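Jimstead Soft Finger Kit with Wrist Camera

Small-arm gripper set, ready to bolt on 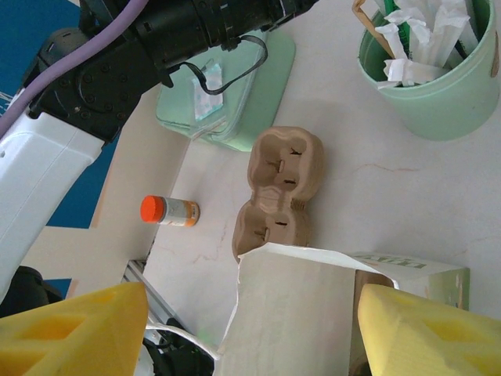 Wrist camera view over the work table, yellow foam fingers either side of an open paper bag.

I started making these fingers because I was tired of crushing things. My first arm came with hard plastic jaws that were fine for blocks and terrible for anything you'd find on a normal table - paper bags, drink cups, little bottles that roll away the second you touch them. So I cut up some foam, glued it on, and the cups stopped cracking. The Jimstead kit is what that grew into (with much less glue!).

You get two textured foam fingers with pockets molded into them. The pockets let the foam fold a little around whatever it's holding, so you don't have to line up every grab perfectly. I like them best on things with round sides and on soft packaging. They're not great on anything thin and flat, like a lid lying face down on the table, and if that's most of your work I'd look at the Cornano suction tip and save your money.

The camera sits at the wrist and looks straight down past the fingers, so both fingertips stay in view at the bottom corners the whole time. It takes a little getting used to if you've only ever worked from a camera on a stand. After an evening or so I stopped looking at the arm at all and just drove from the screen.

What's in the box

2 foam fingers, yellow, with backing plates
1 wrist camera with bracket
1 cable, 6 feet
Mounting screws and a hex key
3 sticky pads for keeping the cable tidy

Size and fit

The finger pair with backing plates weighs 114 grams. It bolts straight onto the Batista small arm and the older Zirero one. For the Zirero you'll want the long screws, which are in the little bag taped under the tray (people miss it, and then they email me). If you've got a different arm, send me a picture of the end plate with a ruler next to it and I'll tell you if it'll go on.

Setting it up

Take the old jaws off first and keep the screws somewhere safe. Put the fingers on loosely, close the gripper all the way, then tighten - that way the tips meet in the middle. The camera goes on last. Leave some slack in the cable and turn the wrist through its full travel by hand before you power anything up. I've pulled a connector clean out by skipping that, and it was a long afternoon.

Looking after the foam

Wipe it with a damp cloth and let it air dry. No solvents, please, they make it go gummy. Mine lasted over 551 hours of table clearing before the tips got shiny and started to slip. Spare fingers are sold in pairs, and swapping them takes a few minutes.

Ordering

Kits ship assembled apart from the camera bracket. The next batch goes out in June, and spares are in stock now. If you're after fingers only, pick "no camera" at checkout and the price will update.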